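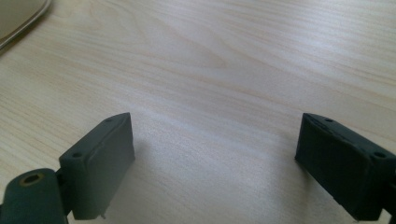 The table top in the Grodska Room, see item 2

Ustwood House, Users' Meeting
Minutes of the meeting held on Wednesday, December 14, 2022

Present: 11 members and the secretary
Apologies: two members

1. Minutes of the last meeting
The minutes of the November meeting were read and accepted with one correction. The new key for the side door was ordered from Goltine, not from Espinoza. The secretary will change this in the book.

2. Surface of the tables
The members discussed the light wooden tables which we bought last year. Most of the members are satisfied with them. The grain is pleasant and the colour is light, which helps in the winter months when the room is dark already in the afternoon. One member found that the top reflects too much light when one reads at it. It was proposed to use cloths, but the proposal did not get a majority — four were for it and six against, one member did not vote.
Espinoza has sent an offer for oiling all the tables, at the price of 486 pounds. The meeting found this high. The secretary will ask Goltine for a second offer before the next meeting.
It was reminded that only a soft cloth should be used for cleaning.

3. Tape and the cable hole
Two small strips of grey tape are on the table near the front, one towards the left side and one towards the right side. A member asked if they should be removed. It was agreed that tape on the tables may stay as long as the group which uses it still needs it, and that the same group takes it off afterwards and cleans the place with warm water.
The round hole at the back of the table, on the right, is meant for cables. Please do not put pencils or paper in it.

4. Clear boxes for small things
The members looked at the clear plastic box with two compartments and the cream-coloured top part. It was liked by everybody, because one can see what is inside without opening it. A question was if such boxes can stand one on another in the cupboard. This was not known, and it will be tried.
Decided: to buy 6 boxes of this kind. The labels will be written by hand.

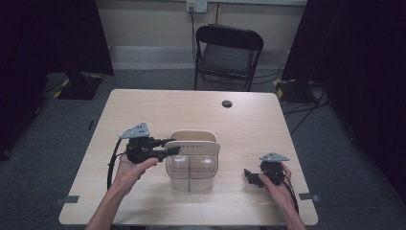

5. Cupboard in the corridor
The lower shelf is again full of things without a name on them. Owners are asked to collect them before the end of the month. What remains will go to the Grodska charity shop.

6. Any other business
The heating in the small room was mentioned — it starts too late in the morning. The secretary will write to the landlord.

The date of the next meeting will be put on the notice board.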